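Kakora 211 Wall Base and Corner System

Resilient wall base for interior rooms with hard floors. Supplied in coils and in cut lengths, with matching inside corners, outside corners and end stops.

The Kakora 211 is a glue-down wall base intended for utility rooms, corridors, storerooms, changing areas and laundry spaces. It closes the joint between the wall finish and the floor finish and takes the knocks that would otherwise mark paint. The profile is solid throughout, so a scuff can be rubbed down without exposing a different color underneath.

The base is made in two toe styles. The coved toe curves out onto the floor and is the usual choice over sheet flooring and tile. The straight toe sits flat against the wall and is used over carpet, or where the floor covering is to be fitted after the base. Both styles share the same top edge, a thin lip that bends back slightly and presses against the wall when the adhesive has set.

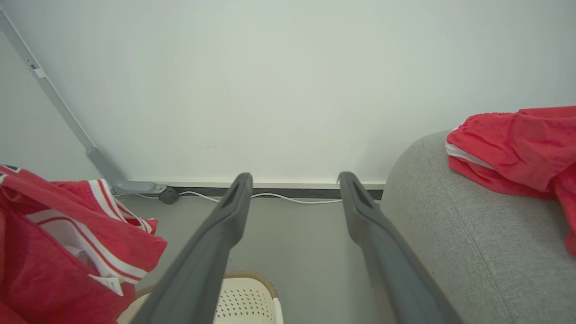

Gronderberg Interior Products — Floor and Wall Trim Department

Colors and finish

Standard colors are charcoal, slate, stone, off-white and black. All are supplied in a matte finish. A satin finish can be ordered in charcoal and black only, in full coils. Color is matched within a batch but can shift a little between batches, so material for one room should come from one batch. The batch mark is on the back of the base and on the carton label.

Where the top of the base meets an uneven wall, the Brandão cap strip can be added. It is a narrow, light-colored trim that clips over the lip and covers small gaps. It does not fit the straight toe style in the low height.

Where it can be used

Suitable wall surfaces are painted or bare gypsum board, smooth plaster, sealed masonry and smooth plywood. The base should not be glued to vinyl wallpaper, to flaking paint, or to any wall that is damp from behind. Outside walls below grade should be tested before work starts. Gloss paint must be sanded to a dull surface and wiped clean.

The product is for interior use only. Long exposure to strong sunlight will lighten the darker colors. Do not fit it within 6 inches of a heating unit or a dryer exhaust outlet.

Preparing the room

Bring the cartons, the adhesive and the room itself to normal working temperature and keep them there for 12 hours before fitting. Take coils out of the carton, cut the ties and lay the material flat, face up. Base that is fitted straight from a tight coil will try to return to its curve and will lift at the ends.

Remove old base and scrape off the old adhesive. Fill holes and gouges in the lower part of the wall and sand them level. Vacuum the floor line, paying attention to the corners, where plaster dust collects. Mark the position of any pipes or cables that run behind the wall if end stops are to be pinned.

Fitting

Start at an inside corner and work toward the door. Spread Drumow wall base adhesive on the back of the base with a notched trowel, leaving a clear strip along the top edge so that adhesive is not squeezed out above the lip. Set the base against the wall within the open time given on the pail. Press it down onto the floor first, then back against the wall, and roll it with a hand roller toward the end that is already fixed. Rolling away from the fixed end stretches the material, and a gap will open at the joint later.

Inside corners

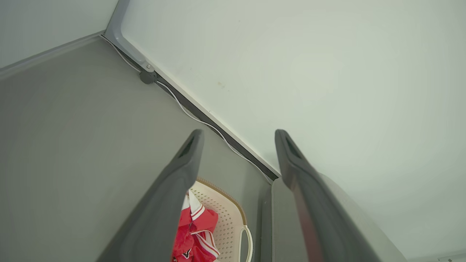

can be made in two ways. The molded inside corner is quicker and gives a clean line on walls that meet at a true right angle. On older walls the scribed joint is better: run the first length tight into the corner, then cut the toe of the second length to follow the curve of the first. A shallow groove cut in the back, no deeper than one third of the thickness, allows a single length to be folded into the corner where a joint is not wanted.

Outside corners should be molded pieces in any area with cart traffic. Site-formed outside corners are acceptable in closets and small rooms. Warm the material gently before bending and hold it in place until it is cool.

Joints in a straight run should be kept away from corners and door frames. Butt the ends together without force. Filler is not needed in a properly cut joint and tends to collect dirt.

Cleaning and care

Wait until the adhesive has fully set before washing the floor. After that, wipe the base with a damp cloth and a mild cleaner. Solvent cleaners, abrasive pads and full-strength bleach will dull the surface. Black heel marks can be removed with a soft nylon pad and light pressure. In rooms cleaned by machine, set the side brush so that it runs along the toe and does not ride up over it.

Floor polish should be kept off the base. Built-up polish yellows with time and shows most on the off-white and stone colors.

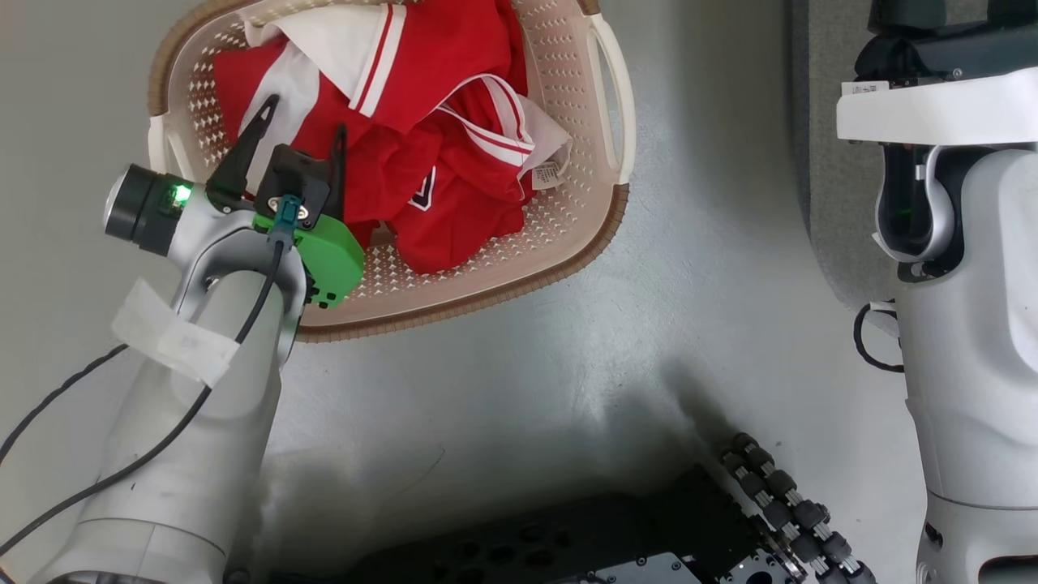 Trim Catalog, Issue 11

Ordering

State the color, toe style, height and finish, in that order. Corners and end stops are sold by the carton and are not supplied with coils. Adhesive is ordered separately — one pail size only. Cap strip is sold in straight lengths and must be cut with a fine-toothed saw.

Allow extra material for waste at corners and door openings. Unopened cartons can be returned in the month of delivery if the batch label is in place. Cut lengths and satin finish orders cannot be returned.

Store cartons flat, indoors, in a dry place. Do not stack other goods on top of coils.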